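Saturday, May 30, 2020

Shape blocks, and the joy of sorting them wrong

I have been a bit obsessed with blocks this month. Little coloured ones, the sort with several different shapes in the set, and I want to write down what we've been doing with them before I forget.
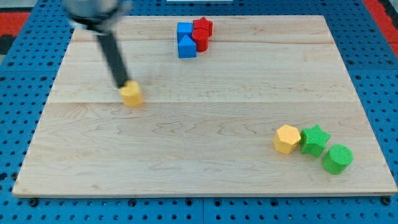

Why I like these ones

Most of the sets we had when I was small were cubes and more cubes, with the odd arch that always went missing. A mixed set is so much more fun! There's a blue cube and a blue prism with a sloping top like a little roof, a red star, a red cylinder, a yellow cylinder, and a yellow hexagon, which is my favourite by a mile. I love how the hexagon feels when you turn it round in your fingers — you keep expecting it to roll and it keeps stopping on a flat side.

The star is the awkward one. You can't build on it very well, and it doesn't sit snugly against anything, so it tends to be left till the end. My nephew calls it the boss.

The board

The maple board is worth a mention too. I bought it from Dehghan, a small timber shop near my sister's, where they sell offcuts by weight. It was meant for bread. Then I put some blocks on it one evening and that was that, the bread went back to the old plastic one. It has lovely wavy grain and a few small knots, and bright colours look wonderful on pale wood. The blue pegboard underneath came with it to the table and has never gone back on the wall.

I rub the board with oil now and then. Sernard make a plain one that doesn't smell of much, and a 112 ml bottle has lasted me ages. Give it a night before you put anything on it or you'll get little rings.

Games we've been playing

Two by two. Pick four blocks, two of one colour and two of another, and push them together into the tightest square you can manage. It sounds like nothing, but try it with a star in the mix. Everybody starts by putting the colours side by side, and then somebody tries them on the diagonal and the whole thing gets much harder to remember with your eyes shut.

Long line. Lay the blocks out on a slant from one corner towards the other without letting any of them touch. Then the next person has to swap two while you look away. I am terrible at this. My nephew got me four times running last week and was unbearable at tea.

Which one's the stranger? This came from Maritza Montoya, who taught reception for years and has a cupboard full of things like this. You set out a group and the other person has to say which block doesn't belong and why. Any reason counts as long as they can defend it. I've had "it's the only one you could use as a roof" and "it's the only one I would eat", both accepted.

Storing them

I tried a Hevero tin first (lovely lid, terrible noise) and have now gone over to a cotton drawstring bag. If you're sorting by feel, the bag is a game in itself — hand in, no peeking, find me the hexagon. The cylinder and the hexagon catch people out more often than you'd think, especially with cold hands.

Mojtaba Heydari asked in the comments last time whether mixed sets are any good for older children. Yes! Go for the memory games and leave the tower building for another day. Mine is nine and still asks for Long line before breakfast.

Next I want to try drawing round the bases and making a set of matching cards, once I've found my decent scissors.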